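Keep the parish hall open on Friday nights

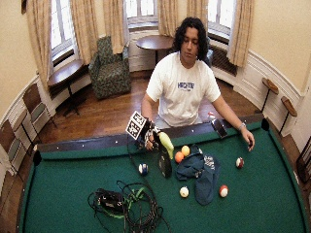
What is a parish hall for, once Mass is over? It's for everybody who lives near enough to walk in, and that includes the ones who never come to Mass.

That's my view anyway. Writing this quick before work so forgive the mess.

Background for people outside Trusinel. Our parish was joined with Tarero and Pichon, so now it's 3 churches, one priest, one bulletin. Three halls too. The proposal going round is to lock ours on Fridays and send everyone to Tarero, where the heating is newer. Saves money. Sounds sensible. I think it's a mistake.

First, the drive. Tarero is fine if you have a car. A lot of our older people don't, and neither do the teenagers. The bus stops at 6:30. So "everyone can go to Tarero" means everyone who drives can go to Tarero.

Second, and this bothers me more, the way we talk about it. The letter said the Friday evening has "no formation content." Meaning no talk, no rosary, no handout. People come in, eat soup, argue about the school road, go home. Well. The Lord spent a good deal of his time at other people's tables and I don't recall handouts.

I've sat in that hall with a woman who hadn't been inside a church since her wedding. She came for the soup. Came for most of a winter. In Lent she asked me what time confessions were. I didn't say anything clever to her before that, I mostly passed the bread. Would she have gone to Tarero? I doubt it very much.

Now the money. The gap is 1202 for the year, according to the sheet pinned up in the porch. Not nothing. But we get more than 80 people on a good Friday (a good ordinary Friday I mean, not Good Friday) and we have never once asked them to put anything in a basket. Ask them! Put a basket by the door and see how we stand by September.

I know the other side. Father is tired, the lock-up rota is down to two names, the boiler at Skustia Street is older then I am. All true. I'd take a turn with the keys, and I can think of others who would if it was put to them from the altar instead of in small print on page 2.

The meeting is after the 10 o'clock Mass. Please come even if you disagree with me. There will be soup.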